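4.2 What the simulator can and cannot settle before purchase

Vendors of sidewalk delivery robots now offer simulator runs as support for a quote. The bid we reviewed for the Wollau district proposed a fleet of 70 units, a figure that rested almost entirely on such runs. Türkmen and Qiu repeated part of the work in Drastura, the simulator licensed for this study, using the same plaza map the bidder had supplied. We were not persuaded that the results could carry a budget of that size.

The main trouble is how little the plaza asks of a machine. In the view in Figure 3 the paving is clear all the way to the buildings, with no people or vehicles on it, and the sky is cloudless. A lamp post and a black freestanding kiosk are the nearest upright objects. A planner who takes travel times from conditions like these will buy too few units, or will buy the right number and leave nothing for the staff who have to go out and fetch them.
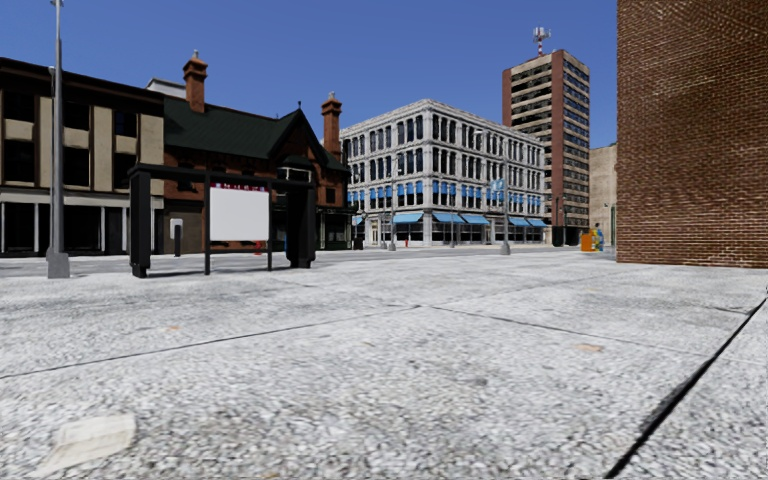

Figure 3. Rendered view across the plaza in Drastura. Seams between the large paving slabs are drawn; we found no evidence that the bidder's runs treated them as anything but flat ground.

4.3 Costs left out of the quote

The bid listed hardware, a service plan and 5 training days. It gave no line for map upkeep. Cheng's review of the earlier Stestthorpe trial put this work at some 375 staff hours in the first year, most of it spent after July, when street works began. Spare wheels and batteries were described as "included as needed," a phrase that Rivadeneyra was unable to get defined in writing.

We therefore advise buyers to hold back the full order. A lease of 4 units, run on the real pavement through one winter, would give failure rates that no rendered plaza can. It would also show whether the service plan means anything. Until such numbers exist, we treat the proposed fleet size as a sales estimate.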